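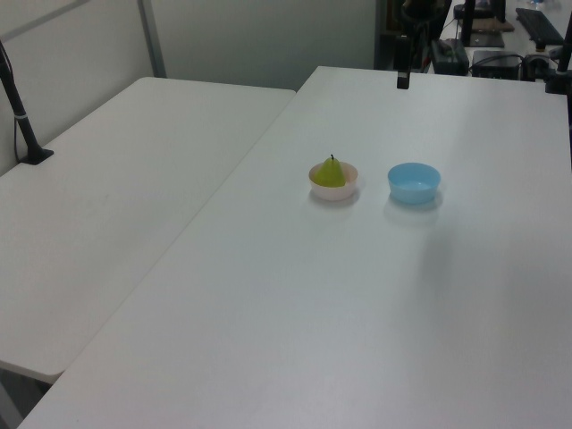 A green pear in the pale pink bowl, with the light blue bowl next to it.

Butterfly records from Rees Meadow missing after sync
September
Posted by Lorraine Yeoman

Status: open, waiting for reply

Problem
My butterfly walks are recorded in Flarkard on the phone and sent to the Wetum server in the evening. Until last month it worked well. Now the walk arrives on the server, but a part of the sightings does not. The phone says "Sync complete" and shows no error.

The season list for Rees Meadow has 290 sightings on my phone. On the server I can see only 200. I compared the two lists line by line, and the missing ones are all skippers and blues. The whites and the browns are complete.

What I tried first
I logged out and logged in again. No change.
I pressed "Send all again" on the phone. It ran for a long time and said "Sync complete", still with the same number on the server.
I deleted the cache, but I did not delete the app data, because the phone is the only place where the missing sightings exist. Please do not ask me to reinstall before we have a safe copy.
I read the help page about large uploads. It says that the limit is 1,000 sightings for one account in one day, so I am well under it.

Reply from support, 10:40 a.m.
Thank you for the clear report. Could you please export the season as a CSV file and attach it? Please also tell us which species list is active in Settings. We see on our side that your walks come in with two different list names.

My answer, 1:15 p.m.
The CSV is attached. The active list is "Flolex short." I changed to this list in the summer, as the full list is slow to scroll when a butterfly is sitting in front of you and will not wait. 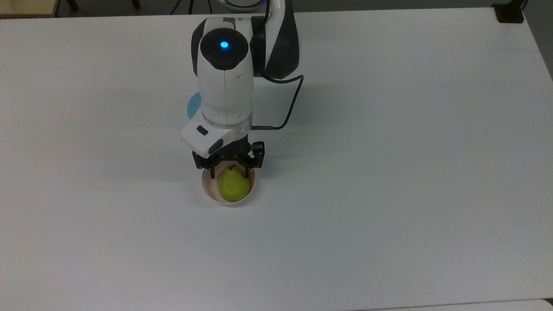 I also looked into the CSV myself and found something that can be useful. For the missing sightings the column "species_code" is empty, but the column "species_name" is filled correctly. It begins on the same walk where I first used the short list. Before that walk, every row has a code.

Then I made a small test. I entered one Common Blue with the short list and one with the full list, same place, same minute. Only the one from the full list came to the server.

Reply from support, 3:30 p.m.
This helps us a lot. The short list was updated, and some names lost their link to the code. The server puts rows without a code aside and does not report it back to the phone. Your sightings are probably in this holding area, and we will check. For now, please use the full list.

My answer, 4:05 p.m.
I have changed back to the full list. Two questions remain:

1. When you release the rows, will they keep the original time? For the transect it is important that the walk time is correct — it must not become the time of the upload.
2. I pressed "Send all again" several times. Can there be duplicates now in the holding area?

I would also like to ask for a warning on the phone when rows are held. The word "complete" made me believe that everything was saved, and I nearly cleared the phone to make space for photos.

Update from support, 5:20 p.m.
We found your rows. The original times are there. There are duplicates from the repeated sending, and we will remove them before the release. We will begin with 30 rows, so that you can compare them with your CSV. Please do not edit the old walks on the phone until then.

My answer, 5:45 p.m.
That is fine for me. I will keep the phone as it is and compare the rows when they arrive. Please leave the ticket open.

Contact Wetum support | Copyright Wetum | Back to top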